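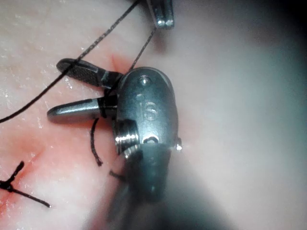

Heriberto Escobedo has been running building sites for longer than he likes to admit, and this month he finally has the certificate to go with it – a site supervision diploma from Skarnelis, the trade training center in Watia. He was one of 11 people to finish, and we couldn't be happier for every one of them! 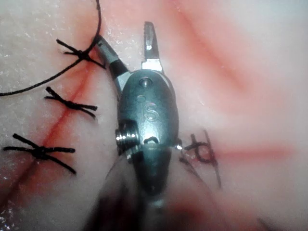
The next course starts in January and runs for two evenings a week. Anyone already working in construction is welcome to call the Skarnelis office and ask for a place.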